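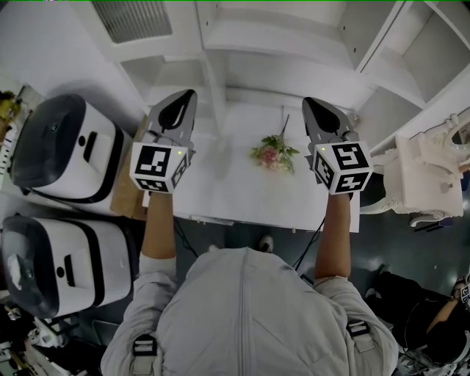 Roxana Cáceres

Ticket 642 - Author signup form, local writers' evening
Status: open (again)
Branch: Irnureck Library

Mon 9.10
Writers say the Dasto form eats their bio. They type it in, press submit, get the thank you page, and the confirmation email comes with the bio blank. Title and publisher fine. 12 signed up so far, three with a bio missing. Trying it myself.

9.35
Filled it in as a test author, two-line bio. Went through. Did it again with a long one pasted from Word. Blank. So length or pasting, don't know which yet.

9.50
Typed the long one by hand (never again). Blank as well. Length then. Cut it down bit by bit, anything over 500 characters vanishes. No warning on the form, no counter, nothing. Asked Auer desk if the limit changed in the February update. Waiting.

11.20
Auer say the limit has always been there but used to chop the end off instead of dropping the lot. They can raise it. Need sign-off from Dullemik as they host the events calendar and it pulls from teh same field. Have emailed both.

11.40
Meanwhile:
- put a line above the box, "keep it under 500 characters please"
- wrote to the three asking them to send the bio again by email
- one is a poet with a pen name, form has her real name as display name. Changed by hand. DO NOT re-sync her record or it goes back.

14.05
Dullemik said yes. Limit raised. Long bio now saves, shows in the email, shows on the calendar page. Closed.

15.30
Reopened. Accents. My own surname comes out as C?ceres on the printed table cards, and a novelist with an umlaut has the same trouble. Web page is OK, only the print export. Tried the other export (CSV, open in the spreadsheet, pick UTF-8 when it asks) and cards come out right. Use that one for now.

15.45
Still to do: reprint cards, there are 21 to a pack so one pack is enough. Chase Auer re print export. Two of the three bios are back, waiting on the childrens author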